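報道関係各位

23/11/12
株式会社Jestetti

ビーズのひも通しと積み木を机の上で楽しむ卓上遊びの部屋「Penrose」、12月に開室
予約は「Ovon」で受付、ひも通しセット「Zondeck」の販売も同時に開始

株式会社Jestetti(以下、当社)は、大粒のビーズや小さな積み木を机に広げて遊ぶための貸し席「Penrose」を、12月に開室します。席数は22席です。利用の予約は、当社の予約ページ「Ovon」で本日より受け付けます。あわせて、Penroseで使用するものと同じ内容のひも通しセット「Zondeck」を、室内の窓口およびOvonで販売します。

■開室の経緯

当社はこれまで、ひも通しビーズ、積み木、組み立て模型などの卓上玩具を扱い、店頭や催事で販売してきました。催事の会場では売り場の横に小さな机を出し、来場者が商品を手に取れるようにしていましたが、机が狭く、ビーズを広げると隣の人の分と混ざる、途中まで通したひもを置いておく場所がない、といった声が寄せられていました。「家でやると食卓を空けなければならず、夕飯の前に片付けることになる」という感想も複数の会場で聞かれました。

Penroseは、こうした声を受けて用意した部屋です。販売の場とは分け、机を使うことを主な目的としました。時間内であれば、持ち込んだ玩具を広げることもできます。

■机と部屋のつくり

室内の一角には、明るい色の机を前後につけて置いた区画があります。手前の机は作業に使い、奥の机は壁につけて、使う前のものや見本を並べる場所としています。手前の机には、その時に使うものだけを出します。ビーズなら一度に通す分、積み木なら一つか二つから始め、残りは奥に置いたままにします。

手前と奥を分ける使い方は、催事の机で試した配置がもとになっています。初めは机の左右に箱を置いていましたが、腕が当たって箱が倒れることが多く、奥に一列に並べる形に改めました。手を伸ばせば届き、作業中の手元にはかからない位置です。奥行きのある机が一台あればよいようにも思われましたが、二台をつけておくと、人数が増えた時に手前だけを離して使うことができます。

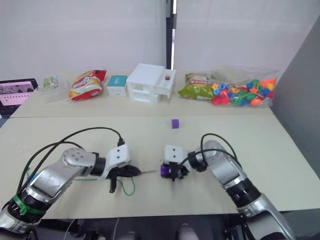

手前の机に置いた紫色の小さな立方体。奥の机には袋や箱に入った品を並べている

壁は白の無地です。掲示物をどこまで貼るかは準備の段階で意見が分かれました。遊び方の図を壁に貼る案もありましたが、席によって見えたり見えなかったりするため、図は手元で見られる札の形にまとめることにしました。机の横には区画を仕切るための灰色のパネルを使用しています。

■奥の机に置くもの

奥の机に並べるものは固定していません。季節や催しによって入れ替え、玩具だけでなく、日用の小物や菓子の袋が加わることもあります。机の上に並ぶ品の形や色を見比べながら、次に何を作るかを決めてもらうためです。

現在の並びの中心に置いているのは、白いキャビネットの模型です。小さな家のようにも、引き出しを重ねた棚のようにも見える形で、右側に一か所だけ赤い部分があります。試用の日には、この模型に合わせて積み木を並べ、隣に小さな部屋を作る人もいました。模型は見本として置いているもので、販売の予定はありません。

ほかに、絵の入った小さなカードと透明なプラスチックの箱、青緑と白の小箱、スナック菓子の袋が二つ、ビーズの入った透明な袋を置いています。袋入りの菓子は、赤と黄を使ったものと、緑と黄を使ったものです。ビーズの色を選ぶ時に、菓子の袋と同じ配色にするという遊び方が試用の参加者から出され、開室後も続けることにしました。
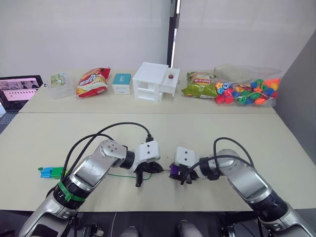
奥の机の並び。中央に白いキャビネットの模型、右端に色とりどりのビーズを入れた透明な袋

並べる順番に決まりはありません。ただし、ビーズの袋は列の端に置くことを勧めています。中ほどに置くと、袋を開ける時に両隣の品を動かすことになり、戻す位置も分かりにくくなります。小箱や模型は倒れにくいので中ほどに、袋ものはその両側に置くと、列が崩れにくくなります。

■ビーズのひも通し

Penroseで使うビーズは、指でつまみやすい大きさのものを中心にそろえました。形は花や立方体、丸いものなどで、色は赤、橙、黄、緑、青、紫があります。細かなビーズを使う手芸とは異なり、針は使いません。ひもの先をそのまま穴に差し込んで通します。

ひも通しは、ひもを持つ手とビーズを持つ手の二つの動きでできています。慣れない間は、ビーズを机に置いたままひもを近づけるより、片方の手でビーズを持ち上げ、穴の向きをひもの先に合わせた方が通しやすくなります。先が少し出たところで持ち替え、反対側から引きます。立方体のビーズは面が平らで、どの向きに穴があるかを確かめやすいため、最初の一個に向いています。花の形は持つ場所によって穴が傾きやすく、何個か通してからの方がよいでしょう。

ひもは机の上で輪になりやすく、端が手前に垂れるとほかのビーズに引っかかります。余った分は作業する手の外側に逃がしておきます。通し終わった側の端には、最初に大きめの結び目を作っておきます。結び目の代わりにビーズを一つ結びつけておく方法もあり、こちらはほどく時に手間がかかりません。

作品の長さに制限はありません。時間の終わりには、ビーズをほどいて袋に戻すか、ひもごと持ち帰るかを選べます。持ち帰る場合は、使用したひもとビーズの代金として493円をいただきます。

■積み木と並べ遊び

ひも通しのほかに、小さな積み木を使った並べ遊びも用意しました。立方体、三角柱など単純な形のもので、一つずつの色がはっきり分かれています。

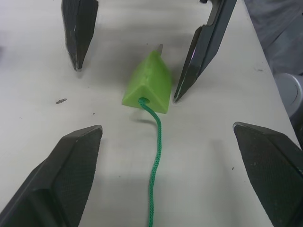 並べ遊びには二人で行うものがあります。一人が机の中央に積み木を一つ置き、向かいの人が向きを変えずに別の場所へ移します。次の人はそれをまた元の場所へ戻します。単純な遊びですが、三角柱のように傾いた面のある形では、つまむ場所によって向きが変わってしまいます。試用の日には、平らな三角の面を両側からつまむ人と、長い辺をつまむ人とに分かれました。どちらがよいという決まりは設けず、二人で話して決めてもらいます。

一人で遊ぶ場合は、札に描かれた並びを机の上に作ります。札は色だけを示すもの、形だけを示すもの、両方を示すものがあり、色だけの札では形を自由に選べます。札の種類は開室後に増やしていく予定です。

積み木は音が出やすいため、高く積む遊びは壁側の席をご利用ください。机の表面には使用に伴う細かな擦れが残りますが、そのまま使用しています。敷物を希望する場合は窓口で貸し出します。敷物を使うとビーズが転がりにくくなる一方、積み木は立てにくくなります。

■片付けについて

片付けは利用者が行います。時間の終わりが近づいたら新しいひもを出さず、通しかけのものを終えてください。

片付けの手順は次のとおりです。

・ひもに残ったビーズをほどき、手前の机に集める
・机の下と椅子の上を見る
・ビーズを透明な袋に入れ、口を閉じる
・ひもは束ねて、ビーズと同じ袋に入れる
・積み木を所定の箱に戻す
・奥の机の品を動かした時は、列に戻す

ビーズを色ごとに分ける必要はありません。準備の段階では色別の小袋も試しましたが、分ける作業で時間が延び、次に使う人は結局すべての袋を開けることになりました。現在は一つの透明な袋にまとめて入れています。中が見えるので、欲しい色が残っているかどうかは開ける前に確かめられます。

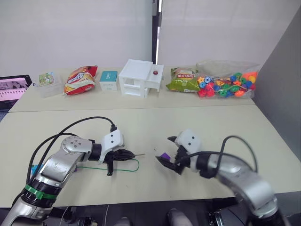
落としたビーズは、見つけた人が窓口に届けてください。形や色が袋の中のものと違っていても受け取ります。持ち込みの玩具が混ざった場合に備え、窓口には一時保管用の皿を置きます。

■ひも通しセット「Zondeck」

Zondeckは、Penroseでのひも通しと同じ遊びを家庭で行うためのセットです。袋入りのビーズとひも、並びを示した札を組み合わせました。価格は2,479円(税込)です。札は折り目のない厚手の紙で、立てかけて使えます。

札の内容は室内で使用しているものと共通です。Penroseで途中まで通したものを、家で続きから通すこともできます。ひものみ、ビーズのみの販売は当面行いません。

■利用について

名称:Penrose
開室:12月
席数:22席
利用料:1,037円(税込、一席一回)
予約:Ovon(窓口での当日受付は空席がある場合のみ)
持ち込み:玩具、手芸用品は可。接着剤、塗料は不可
飲食:ふたの閉まる飲み物は可。菓子は休憩用の席でお召し上がりください

小さなお子様が利用する場合は、保護者の方が隣の席にお座りください。ビーズやひもを口に入れたり、首に巻いたりしないようご注意ください。保護者の方が作業に加わらず付き添いのみの場合、利用料はかかりません。

一つの区画をまとめて使うこともできます。その場合は手前の机を離して向かい合わせにするなど、配置を変えてかまいません。机の移動は窓口にお声がけのうえ、二人以上で行ってください。終了後は元の位置に戻してください。

予約の変更はOvonで前日まで受け付けます。席の指定はできませんが、壁側または通路側の希望を備考欄に記入できます。

■今後の予定

開室後は、奥の机の並びを定期的に入れ替えます。最初の入れ替えでは、模型を残して周りの小物を替える予定です。次に並べる品についての希望は、室内の用紙で受け付けます。

また、ひもに通した色の並びを利用者どうしで交換する企画を準備しています。自分の並びを札に書き写し、別の人がそれを見て通すというものです。書き写しには色鉛筆を使い、室内に備え付けます。詳細が決まり次第、Ovonでお知らせします。

■会社概要

社名:株式会社Jestetti
事業内容:卓上玩具の企画および販売、貸し席の運営
運営する部屋:Penrose
取扱商品:ひも通しセット「Zondeck」ほか

■本件に関するお問い合わせ

株式会社Jestetti 広報担当
お問い合わせは、予約ページ「Ovon」内の問い合わせ欄よりお送りください。取材および室内の撮影をご希望の場合は、件名に「取材希望」とご記入ください。開室前の見学も受け付けています。

※本資料に記載の内容は発表時点のものです。価格、席数、持ち込みの可否などは変更することがあります。
※机の上の品は入れ替えを行うため、来室時の並びが掲載写真と異なる場合があります。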